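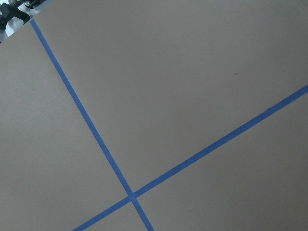 Work in this period covered the surface layout for the small-volume pouring station and the first weighed portions under the Prutodano syrup grant. The station needs fixed positions that can be found again after cleaning and that can be changed at no real cost. Tape was chosen over paint for both reasons. The lines are narrow blue strips laid straight over the gray, and where two of them cross, one layer simply passes over the other. Overlaps were left uncut. Trimming them to a butt joint took longer and gave loose ends that lifted during wiping.

Tape spending to date is 129 dollars, charged to consumables. The total for consumables stands at 971 dollars against an allowance of 3,896.

Portion weighing

Portions are poured into paper cups standing on a digital kitchen scale. The scale is zeroed with the cup in place, so cup weight does not enter the record. Metal pour spouts were adopted in March in place of the open bottle neck, which gave an uneven stream at low volumes. The Grindellow spouts and the Kjærgaard spouts both fit the bottles on hand; only the first type has been logged so far. Readings are taken after the stream stops — a drop held in the nozzle can still fall when the bottle is righted, and it belongs to the portion.

The floor under the scale is covered in cardboard and taped off into large rectangles. Cardboard is replaced when stained, and the tape goes down again from the same corner marks. 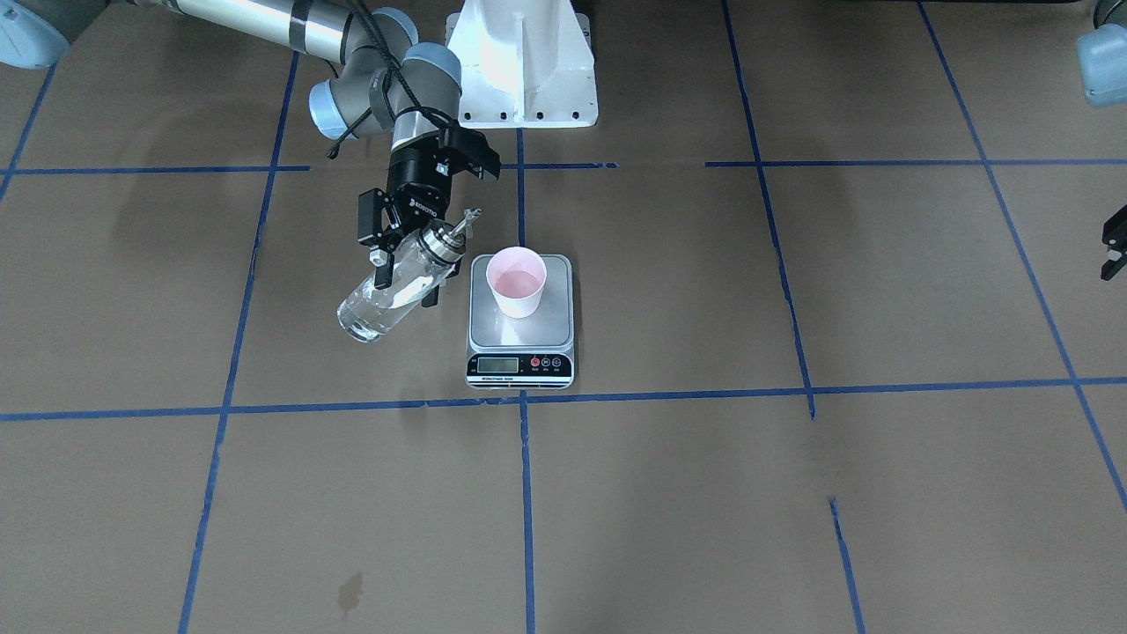

Open items

Three items carry over to the next period. Jérémie Vasseur will write up the cup placement rule, since a cup near the back of the platform has to be checked against one at the center. The second spout type needs a full log. The supply order with Zurnenura for cups and cardboard is placed but has no delivery date — present stock covers the planned pours.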